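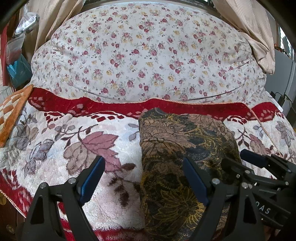 *Hand-held grippers with blue finger pads over a plush blanket and a folded patterned cloth.*

The **Kistham Open Day** was a public demonstration of textile handling by hand-held grippers, organised by the robotics firm Kurex and held on Thursday, December 2, 2021. It was the second event of its kind in the town and dealt only with household cloth: blankets, garments and bed covers. The firm recorded 429 visitors.

## Background

Kurex began its work on cloth in a former seed store at Dullwood, under the engineer Palesa Venter. Its first gripper, the Teoh, was meant for sorting boxes and did poorly with anything soft. A revised version with padded fingers followed. By the time of the open day the firm had logged 2795 folding attempts with it, of which 726 were made on garments.

## Demonstration

Visitors were admitted in groups of 19. Each session lasted half an hour and was led by Hakim Gunawan or Tamara Grecu, who worked the grippers by hand and explained how such movements are recorded for later use by a robot arm.

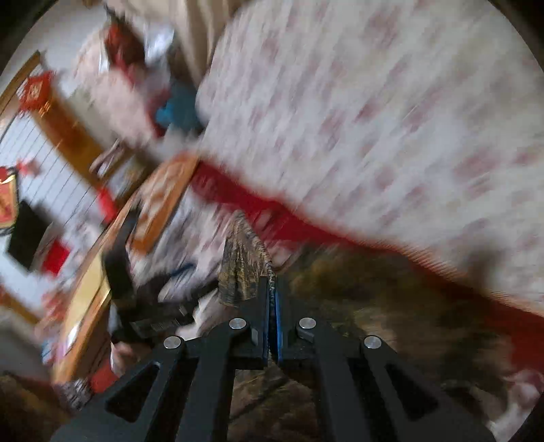 Closing the fingers on a single layer of cloth was the main subject of the talks. Gunawan told each group that a pinch has to be firm enough to hold one layer – and light enough to leave the layer below where it is. With the two black jaws nearly closed, the blue padding between them leaves only a sliver of space, and he used this position to explain why the pads matter more than the strength of the linkage. Visitors were then invited to try a spare gripper on a tea towel.

The second half of each session dealt with larger pieces. Grecu spoke about choosing where to take hold of a garment that has no obvious corner, a problem the firm had not fully solved.

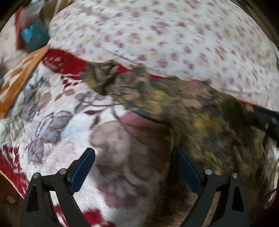
She advised starting from a sleeve end or a hem and straightening the rest in short pulls. Long pulls tended to drag the bedding along as well.

## Reception

Liudmyla Palamarchuk, reviewing the event for a local newsletter, found the talks clear but the sessions too short. Gobnait Quinlan, who taught textiles at a nearby college, asked for a repeat visit for her students, and this took place the following January. A written summary of the questions raised was given to both groups.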